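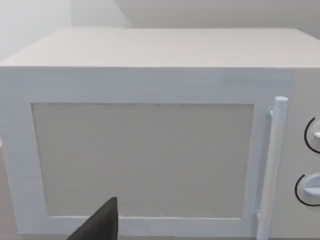 How far can a radio signal go?

Amateur radio is a hobby for people who like talking to others by radio. Some are grown-ups and some are still in school. They are often called hams. A ham sends out radio waves from an antenna, and another ham picks them up with a radio of their own.

Radio waves travel very fast. In one second they cover almost 300,000 kilometers. You can't see or hear them. The radio has to turn them back into sound first.

Some waves go in nearly a straight line. If two hams use handheld radios on the same side of a hill, they can talk easily. If the hill is between them, they may hear only a hiss.
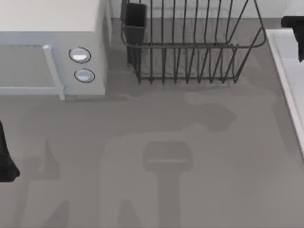 Other waves, called shortwave, can get past the hill and much farther. High above the ground there is a layer of air called the ionosphere. Sunlight gives this layer an electric charge, and it bends shortwave signals back down to Earth. Hams call this skip.

Dalva Amaral is a ham who keeps a log, a notebook where she writes down each contact. One evening in August she talked to Lefteris Raptis, who was 3,118 kilometers away. Her radio used 50 watts - less power than many toasters.

The next night she tried again and heard nothing. The ionosphere changes from day to day, and from day to night.

Words to know

Antenna: the wire or metal rod that sends and catches radio waves.
Contact: a talk between two stations.
Skip: when a signal comes back down from the sky far away.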